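Paid Data Collection Operators, Handheld Gripper Study
Stokano, Casthorpe site
Part-time, day and evening sessions

Stokano is looking for operators for the second phase of our study on learning manipulation from handheld grippers. The work consists of doing ordinary tabletop tasks with a gripper in each hand while cameras and motion tracking record what you do. The recordings are used to train policies that later run on a two-armed robot. You do not need a background in robotics.

What the study is about

In the first phase we collected 2,877 demonstrations and trained one policy on all of them. We then trained a second policy on a smaller set, picked so that the same task was done by different people, in different rooms, with the objects in different starting places. The second policy did better on objects it had not been trained on, even though it had seen far fewer demonstrations. It did worse on tasks where both hands have to hold the same thing, such as opening a folded item or passing something thin from one side to the other.

The second phase looks at that gap. We want to know whether two-handed tasks need more repeats per person, or more people with fewer repeats each. Each operator will therefore be assigned to one of 2 schedules. Operators on the long schedule record 100 demonstrations of each task. Operators on the short schedule record 20 and then move to the next task. Pay per hour is the same on both. You may state a preference, but assignment is random and we can't change it once you have started.

What you will do

Sessions last three hours, with a break in the middle. You wear a small head camera and hold the grippers by their handles. Each gripper carries printed markers on a cube, which are used to work out where the gripper is, so they need to stay clean and uncovered by your sleeves. Most sessions take place at a table in a furnished room. Tasks use household and personal items: glasses, booklets, plastic sheets, cups, cloth, small boxes. A task card tells you the starting layout and the end state. How you get from one to the other is up to you, and we would like you to use whatever way feels normal.

You will also:
start and stop each recording and check that both hands were tracked
mark failed attempts as failed (please keep them, we use them)
reset the table according to the card
write a short note at the end of the session about anything that made a task hard

Sessions run at 9 a.m., 1 p.m. and 5:30 p.m. We ask for at least two sessions a week through the end of May.

Who can apply

You must be 18 or older and able to stand and use both arms for most of a session. Left-handed applicants are welcome, and we had too few in the first phase. Glasses are fine. If you get motion sick from wearing things on your head, tell us at the trial session and we will try another strap. People who took part in the first phase may apply again but will be given new tasks.

Training

The first session is paid training with Hanyu Xiong, who runs the collection rooms. Most of it is practice in closing the fingers on thin objects without pushing them along the table. After that there is a short tracking check, and you can begin recording at the next session.

Recording and privacy

The head camera records your hands, arms and the area in front of you. Sound is not recorded. Files are stored under an operator number on Cludatgate, our internal server, and names are kept in a separate list. A reviewer goes through each session before it is added to the training set. You can withdraw your recordings at any time before the set is frozen. After that point we can remove them from later versions only.

How to apply

Send a few lines about yourself and the session times you can do to Cúc Phí, study coordinator, through the contact form on the Stokano site. Put "operator" in the subject line. A resume is optional. We answer every application, and places are filled in the order in which people complete the trial session. The room is on the second floor and there is an elevator from the Tan Street entrance.
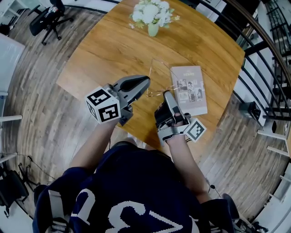

Tan asked whether someone on the short schedule could switch to the long one after finishing all the tasks, and whether the failed attempts count toward the 20.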